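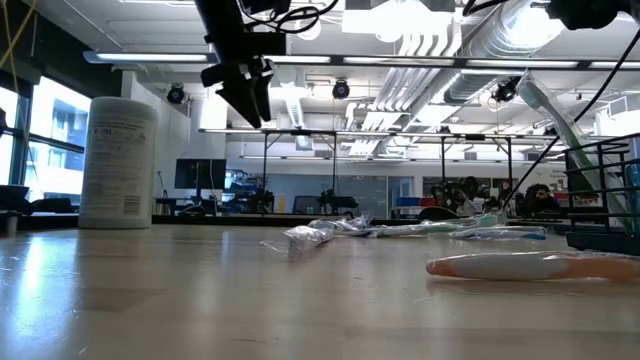
## Wann räumt uns endlich mal einer das Bad auf?

Ich gebe es zu: Ich hatte mir das einfacher vorgestellt. Verpackte Zahnbürsten in einen Drahtkorb stellen, das schafft bei uns zu Hause die Kleine, während sie nebenbei singt! Ein Roboterarm mit zwei spitzen Fingern tut sich da deutlich schwerer, und seit ich am Samstag mit Mesfin Negussie von Vukari telefoniert habe, verstehe ich auch besser, warum.

Das Fiese ist nämlich die Folie. Durchsichtig, knittrig, überall glänzt es, und wenn dann noch Licht auf einer blanken Tischplatte spiegelt, sieht die Kamera vor lauter Reflexen kaum, wo die Bürste anfängt (ich kenne das vom Tesafilm, da finde ich den Anfang auch nie). Orange, Grün, Blau, das hilft ein bisschen. Beim Greifen gibt die Hülle aber nach, die Bürste rutscht darin weg, und schon hängt sie schief.

Mesfin hat mir Zahlen aus einer Testreihe geschickt: 165 Versuche, 116 davon geglückt. Ich fand das erst mau, dann ziemlich toll, und inzwischen schwanke ich wieder. Im Lager wäre so eine Quote ja ein Albtraum, im Badezimmer würde ich sie sofort nehmen – ich muss ja eh hinterherputzen.

Zewditu Derese, die bei Plarnum Drogerieware kommissioniert, sieht es strenger. Ihr hat man schon 2015 erzählt, in zwei Jahren mache das alles die Maschine. Sie packt immer noch von Hand, und zwar in einem Tempo, bei dem mir schwindlig wird.

Mein Tipp für daheim: Saugen und Mähen gern abgeben, den Kleinkram vorerst selber machen. Und falls bei euch schon etwas Greifarmiges wohnt, schreibt mir bitte, ich bin furchtbar neugierig!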